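The Spine Is the First Page

When I moved to this country I could read the language well but I could not yet hear it, so I spent many evenings in bookshops, where people speak slowly and do not expect an answer. That was how I began to look at spines. A cover you see if the shop decides to show it to you. The spine is what most books have for most of their life, a strip as wide as two fingers, sometimes less, and everything the publisher wants to say must go there.

Last January I visited Kurkar, a small press that publishes translated novels, and I asked to see only the spines. They found it a strange request, but they cleared a long table for me and put out 83 books in the order of publication. From one end to the other you could follow the whole history of the house. The first ones are nervous. The author's name is in one typeface, the title in another, and the little mark of the press moves up and down as if it was looking for a chair. Then, after the twentieth book or so, somebody decided that the mark should stay at 3 centimeters from the bottom, and it has stayed there.

The direction of the letters is an old quarrel. In English the title usually runs from top to bottom, so that you can read it when the book lies on its back. In French and in some other traditions it runs from bottom to top. I grew up with the second kind, and I still bend my head to the left first, then correct myself. Kurkar translates from both sides of this border and has always used the English way. Their readers in the other countries complain about it in letters, politely, every year.

What surprised me more was the question of color. I had supposed that a designer picks the front and the spine simply receives what is left when the picture turns the corner. At Kurkar they work the other way. The spine is printed on paper first, folded around a block of foam and put on a real shelf between books by other houses. It stays there for two weeks. People walk past it with coffee. If the eye does not stop on it by the end, they begin again, and the front cover has to wait.

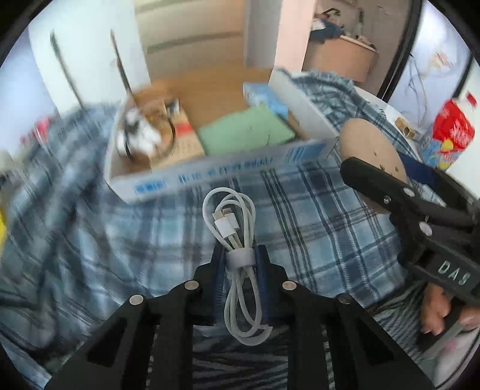 Harnarine, asked whether all this trouble sells even a single copy more, answered that it was the wrong question, and that a spine has to work hardest after the book is sold, when the owner wants to find it again at eleven in the evening and remembers only that it was "sort of green." The sales people did not love this answer when they first heard it. They have since stopped asking.

I thought about this at home. I own 1016 books, a number I know only because I had to pack them for the last move, and I can find almost any of them by color and by thickness. The titles I read only to confirm. There is a Hungarian novel in the Takács edition which I have lent and received back many times, and I would know it in the dark by the ridge where the cloth meets the paper. When they reissued it with a white spine I bought the new one too, and I have lost it on my own shelf at least twice.

White is a fashion now. It looks clean on a screen, where the spine is not shown at all. Codevine, the layout program that many small houses use, opens a new jacket with a white spine, and I suspect that a good number of designers leave it so. On paper the white becomes gray along the top in a few years, from fingers. I do not say it is ugly. Some of my favorite books have gone this way. But the letters were chosen to stand on white, and on gray they look tired.

The thin books have the hardest life. Poetry, essays, plays. Under a certain thickness the printer will refuse to put any letters, for they can slide onto the front when the glue is pressed. Kurkar gives such books a colored spine with no words, a different color for each language of origin, and hopes the reader will learn the code. I asked for the key to it and was told that it has never been printed anywhere. Portuguese is the dark yellow. I am still working on the rest.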